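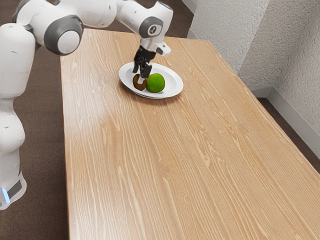 Rendering: a white robotic arm over a light wooden table.

Kitchen Tips for the Gas Stove Vote

The Denside council votes Tuesday on Measure 414, and both sides have filled our mailboxes with advice about our kitchens. The Yes people say your range is poisoning you. The No people say you'll be eating cold soup by August. I have cooked on gas for 23 years and I don't believe either flyer. Some things you can do at home whichever way it goes:

Run the hood. Every time, back burners first, and for ten minutes after you turn off the flame. Go outside and check that air comes out of the vent. Plenty of hoods in the Mullgate apartments just blow the grease back at your face, and the measure says nothing about those.

Look at the flame. It should be blue. If it's yellow or lazy, shut it off, let it cool, and scrub the burner cap with an old toothbrush and dish soap. Dry it well before it goes back. Still yellow? Call a repair tech.

Put a lid on the pot. Neither campaign mentions lids, maybe for lack of anyone to sell them.

Try before you buy. A plug-in induction burner costs a lot less than a new range. I paid $87 for a Nuvov and use it for rice and tea. It's fine. It hums, and two of my pans won't work on it. If a magnet sticks to the bottom of a pan, that pan should heat.

Read the rebate form to the end. The "up to" number on the Yes flyer assumes your panel can take another big circuit. Mine can't. The electrician from Okabe wanted a permit and a new panel before he would even talk about a range, and the rebate covers neither.

Don't panic-buy a gas range, either. The No flyer hints that yours will be hauled away. I read the draft, all 66 pages, and it covers new construction only. Keep the one you have, clean the drip pans, and put a carbon monoxide alarm in the hall outside the bedrooms. Test it monthly.

The draft is at the library desk if you want to check my reading.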